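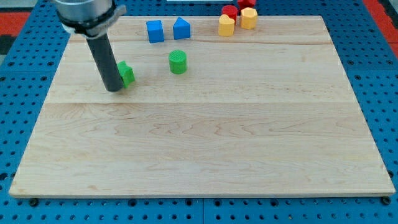
Pushing cell, bench 2: single rod tool at the green star-shaped block, Hiltatthorpe workshop

Pre-purchase inspection checklist, tabletop arm cell
Site: Hiltatthorpe
Date: June 13, 2018
Purpose: decide what we buy, what we keep and what can wait for the Forninbridge cell

1. Arm mounting bolts tight, no play at the base
OK. Checked at full reach too. Really pleased with this one, it hasn't shifted since we set it up in May.

2. Collar and tool rod seated square
OK. The plain rod is a great little tool for pushing work and it costs next to nothing. Order two spares. No need to price a powered gripper for Forninbridge this year.

3. Rod tip free of burrs and flat spots
OK, slight wear. Recheck after 200 hours.

4. Work board flat, seams flush
Pass with comment. The maple-coloured board looks lovely and the blocks stand out well against it, but run a fingernail along the middle seam before each shift. If a block catches there, sand it. Budget $262 for a one-piece replacement.

5. Board fasteners at the front corners
OK. Black fasteners both snug. Add a thread check to the monthly sheet.

6. Perforated table, panels level
OK. I can't say enough good things about the hole grid! We moved the board three times during setup and never drilled a thing. Buy the same style again.

7. Blocks clean, no chips or cracked edges
OK. Bright colours, easy to tell apart. Get a second full set so one can be washed while the other is in use.

8. Emergency stop within reach of the operator
Pass. Tested from both sides, arm stopped each time. The Forninbridge bench is deeper, so allow for a second button.

9. Guarding and floor marking
NOT YET. Tape is lifting on the walkway side. Fix before anyone new is trained. Moldovan quoted $800 for a light curtain, fitted, and I think it's money well spent.

10. Cables clear of the arm's path
OK at slow speed. Repeat at full speed.

11. Lighting even over the board
OK. Nice and bright, soft shadows only. No extra lamps needed.

Still to price: freight from Plurosthorpe, spare power supply, a lockable cupboard for the blocks and rods.

Result: 10 of 11 passed. Cell may run at slow speed with item 9 open.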